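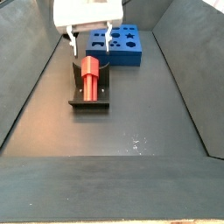
You don't start with the star, Boris Tomić told me, everybody starts with the star and then they've got nothing to look forward to. He said it over the phone, with his mouth full, and I wrote it on the back of an envelope because I'd been told to write down whatever he said.

This was my first week at Povesel, which sounds like a shipping company but was two rooms over a bakery in Etdale where people tried out toys before anybody was allowed to sell them. I'd answered an ad. I thought I'd be in the office! I'd bought shoes for it and everything. And there I was with a blue block full of holes and a red piece, and a form with 18 questions on it, the first of which was "Does the child want to go on?"

I was thirty-one. I wrote "yes."

Boris had made the block, or made the idea of it anyway. He lived out in Wonov and didn't come in, at least not while I was there, so all I had of him was the voice. He had opinions about every single hole. The slots along the back were for kids who liked mailing letters. The oval was for kids who cheat (his word), because you can talk yourself into an oval being nearly anything. The arch he loved. He'd fought somebody at Gashi over that arch, they wanted a square, and he still couldn't say the name Gashi without stopping to breathe.

"And the little round ones?" I asked.

"Those are for fingers," he said. "Don't put that on the form."

So I didn't. I had the red piece in my hand the whole time we talked, and I kept turning it over the way you do with a house key. It was a good red, a bit toward orange, like the soup my aunt made when she was in a mood to feed people. It had its own black stand, with a dip in the back wall, and Boris was stricter about that stand than about anything else. The piece starts in the stand, every time. You pick it up out of the stand, you try it, and if it doesn't go, back it goes in the stand and you begin again from the beginning.

"Why can't I just try the next hole?" I said.

"Because then you're only poking."

I thought that was the most ridiculous thing I'd ever heard, and I did it his way all afternoon. Pick up, carry over, try, carry back. My coffee went cold. The bakery closed downstairs and I heard the shutter come down and the girl who worked there singing something on her way to the bus, and I still had 4 questions left to fill in, and I realized I was happy, which annoyed me a little.
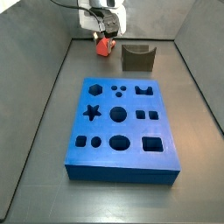 I went on like that into December. They gave me other things to try, a wooden duck that frightened me, a set of cups, a drum that got voted out by the bakery, but whenever I had a spare half hour I'd get the block out again. I got to know it the way you know a staircase in the dark. I could have told you which hole I was over with my eyes shut. I tried it with my eyes shut, once, and missed completely, and the piece went under the radiator and I had to fish for it with a ruler.

I called Boris to confess. I don't know why, he'd never have found out.

"Did you put it back in the stand after?" he asked.

"Yes."

"Well then."

He was quiet for a bit and I could hear a radio going wherever he was, some game, a crowd. Then he asked what I'd written for number 18, and I had to go and look. Number 18 was "Would you give this to a child you know?" and I'd left it blank, all those weeks, on every form. I didn't know any children back then. My sister hadn't had hers yet.

"Put down a name anyway," he said. "Make one up."

So I sat there with the pen, and the bread smell coming up through the floor, and I wrote Nell. My sister called that same night with her news. I didn't mention the form to her, not for years, and by then she'd already picked Margaret.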